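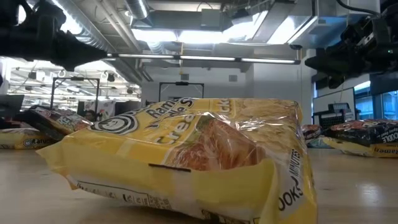 A big yellow pack of instant ramen noodles.

Why Are Instant Noodles Wavy?

Pull a block of instant noodles out of its wrapper and you will see that the noodles go up and down like little waves. Spaghetti is straight. Rice noodles are mostly straight too. So who bends the ramen?

A machine does, and it does it while the noodles are still soft dough.

Starting with dough

Most instant noodles are made from wheat flour, water and salt. Many kinds also have a pinch of special mineral salts. These make the dough a little yellow and give it a springy bite. The salts are called kansui (say it "kahn-swee").

The dough is mixed in a large tub and then rests for a while. Resting lets the water soak into all the flour. Next it goes between two heavy rollers and comes out as a thick sheet. More rollers follow, each pair set closer together than the last pair, until the sheet is thin and smooth.

Making the waves

A cutter slices the thin sheet into long strings. Right after the cutter, the strings drop onto a moving belt. The belt moves more slowly than the noodles are coming out. The noodles have nowhere to go, so they pile up and fold into waves.

You can see the same thing with honey. Pour a thin stream of honey onto a plate and watch where it lands. It folds and coils because it arrives faster than it can spread out.

The waves are useful. Straight noodles lying side by side can stick together in a solid lump. Wavy noodles leave small gaps. Steam, hot oil and hot water can get into those gaps, and the whole block cooks evenly. Wavy noodles also pack into a neat block that does not break as easily in a truck or a grocery bag.

Cooked before you cook them

The wavy noodles ride through a tunnel full of steam. This cooks them. Flour has a lot of starch in it, and when starch gets hot and wet it swells up and turns soft.

After the steam, the noodles are cut into pieces, one for each serving. Now they must be dried. There are two main ways to do this.

The first way is frying. Each piece sits in a small metal basket and goes into hot oil for a minute or two. The water inside the noodles turns to steam and bubbles out. Where the water used to be, tiny holes are left behind.

The second way is blowing hot air over the noodles. This takes longer, often half an hour or more. Air-dried noodles have less fat, but they usually need more time in the pot.

Why they last so long

Mold and bacteria are living things, and they need water to grow. A dried noodle has very little water in it, so they cannot get started. That is why a pack can stay in the cupboard for months. The wrapper helps by keeping damp air out.

They do not last forever. The oil in fried noodles slowly changes when it meets air, and after a long time it smells stale. Check the date on the pack.

What happens in the pot

When you put the block in boiling water, the water rushes into the tiny holes. The starch soaks it up and swells again. Since the noodles were already cooked once, they only need a few minutes.

The flavor comes from a separate packet. It is mostly salt, dried spices and other seasonings. One packet can have a lot of salt, so some families use only half.

Who thought of it?

Instant noodles were first sold in Japan in 1958. They were chicken flavored. Noodles in a foam cup came later, in 1971.

Try it: the soaking test

Femi Usman's class at Pesmont School tried this one in June. You will need a grown-up to pour the hot water.

Break a block of instant noodles in half and put each half in its own bowl. Cover one half with cold tap water. Ask the grown-up to cover the other half with very hot water. Set a timer for 2 minutes, then lift some noodles out of each bowl with a fork. Put them back and look again after 12 minutes, and once more after 45 minutes.

Write down how the noodles feel each time. Are they stiff, bendy or mushy? Which bowl changed first? Did the waves stay?

Uchenna asked whether the cold noodles would ever get soft. Leave your bowl out for the full 45 minutes and find out. Throw the noodles away when you are done, and do not eat them.

Words to know

Starch: a part of flour, rice and potatoes that swells when it is heated with water.

Kansui: mineral salts used in ramen dough.

Bacteria: living things too small to see without a microscope.

Written by Chiamaka Bashir. Checked by Yuxi Luo.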